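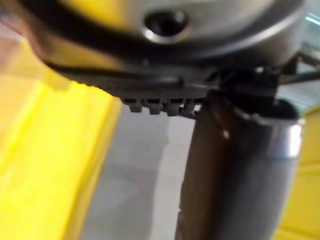
I keep seeing the same advice for first-time armor builders: buy the Voranwood foam kit, follow the template, wear it by the weekend. I have my doubts.

My Captain Stikov build (the one from the Kiani games, with the big lopsided shoulder) started that way in January. The kit was 28 dollars and the page promised 8 hours of work. I was past that before I had the chest plate cut out. The template assumes you're built like a store mannequin, and it says nothing at all about how you're supposed to sit down.

Then there's the paint. Everyone on the forums swears by Fodard metallic spray. Maybe they got a better can than I did. Mine cracked at both elbows the first time I bent my arms, and I'd sealed the foam with three coats like the instructions say. Hongjun Xie told me to try brushing on thinned wood glue first. It held up better on a scrap piece, but a scrap piece doesn't spend 12 hours in a convention hall.

I also don't buy the idea that you need a 300 dollar helmet to place in a contest. Dwayne Lindqvist took second in a bucket and craft paint, and I'd have given him first.

I'm redoing the elbows this week with fabric underneath. If that cracks too, the Captain gets long sleeves.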